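Weather and Climate for Non-Majors
Handout 3: Fog, Dew and Frost
Instructor: Sidra Hayat. Lab sections: Nighat Bukhari.

Read this before lab. People who read it during lab are easy to spot and tend to ask what dew point is.

1. Dew point, again

Air always has some water vapor in it. Cool the air enough, without adding or removing any vapor, and it reaches a temperature where it is saturated. We call that temperature the dew point. It is a temperature, given in degrees, and every year a few exams report it as a percentage. The percentage is relative humidity, which goes up and down all day as the air warms and cools, even if the amount of vapor stays put. The dew point mostly minds its own business until a new air mass comes in.

Fog, dew and frost are all what you get when air is cooled to saturation near the ground. What differs is where the water ends up.

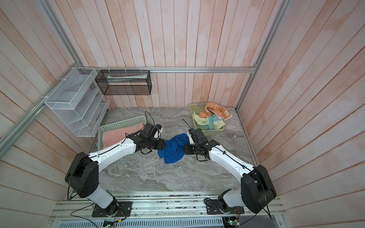
Two robot arms gripping a blue towel on a marble-patterned tabletop.

2. Dew

On a clear, calm night the ground loses heat by radiation faster than the air above it does. Grass is especially good at this. Thin blades cool quickly and get little heat from the soil. Once a blade drops below the dew point of the air touching it, water condenses on it. Dew does not fall. Poets may say it falls. You may not, at least on the midterm.

Clouds spoil dew because they send infrared radiation back down and keep the surface warmer. Wind spoils it by stirring warmer air down to the grass. If you want wet shoes, go out at 5 a.m. after a clear night with no breeze. We tried this in April behind the Granddale field station and the results were convincing.

3. Frost

If the surface is below freezing when the air touching it reaches saturation, vapor can turn straight into ice. This is deposition, and it makes the white feathery crystals people scrape off windshields with a library card. Frozen dew is a different thing: the water condensed as liquid first and froze later, so it looks like small clear beads.

A note on thermometers. The official air temperature is measured well above the ground, so you can have frost on the lawn while the reported low is 35°F. The thermometer is right and so is the lawn.
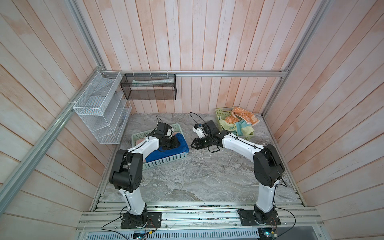

Low spots get frost first. Cold air is denser than warm air and drains downhill at night, collecting in hollows. The Mohmand orchard problem in your packet is all about this. Before you answer it, look at the contour lines and work out which way is down. Last year 16 people planted the peach trees at the bottom.

4. Fog

Fog is a cloud that touches the ground and cuts visibility below one kilometer. If you can see farther than that, it is mist, and you should drive normally. The kinds you need for this course:

Radiation fog. Same recipe as dew, but a deeper layer of air cools to saturation. A very light breeze helps by spreading the cooling upward. It usually thins after sunrise as the ground warms, and people say it "lifted," as if it had somewhere to be.

Advection fog. Moist air moves over a colder surface and is cooled from below. The California coast in summer is the usual case. It can put up with a fair amount of wind and can last for days.
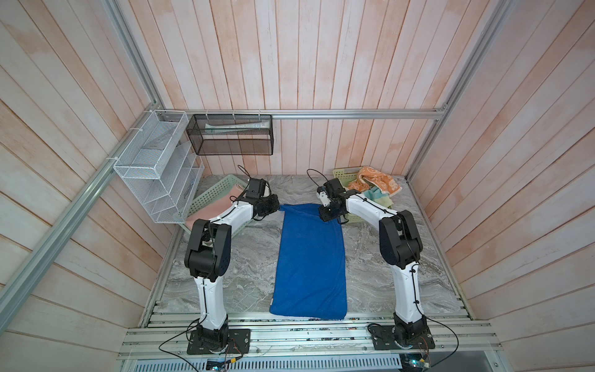

Steam fog. Cold air sits over warmer water. Vapor from the water mixes into the cold air, which can't hold it all, and you get wisps. Lakes do this in fall. So does your coffee, on a smaller budget.

Upslope fog. Moist air is pushed up rising ground, expands and cools. From the valley it looks like a cloud on the hill, and it is one.

5. For lab

Bring the Handine hygrometer you signed out, with its battery in it. Section 2 will also use the Teltico data sheet, which has 702 hourly readings. Do not print it. Find three nights when temperature and dew point came within a degree of each other, then check wind and sky cover and say whether you'd expect fog, dew, frost or nothing. "Nothing" is a perfectly good answer if you can defend it. 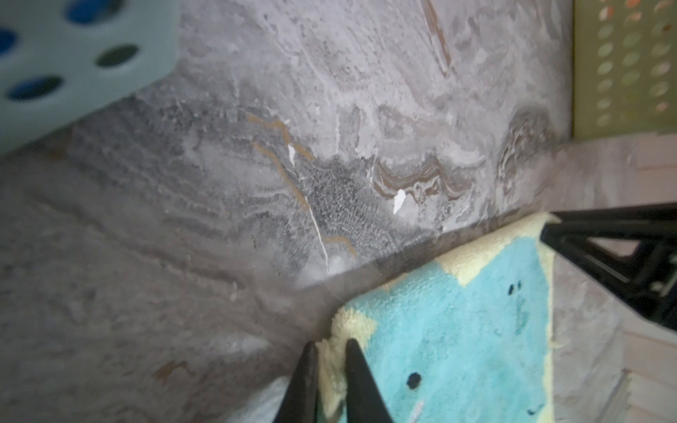 Show your units. Nighat takes off a point for each missing one and has never been talked out of it.

Review questions, not collected:
Why does a parked car often have frost on the roof and none on the doors?
Why might radiation fog get thicker just after sunrise before it clears?
A forecast calls for a low of 41°F and a dew point of 40°F, with overcast skies and steady wind. Do you cover the tomatoes?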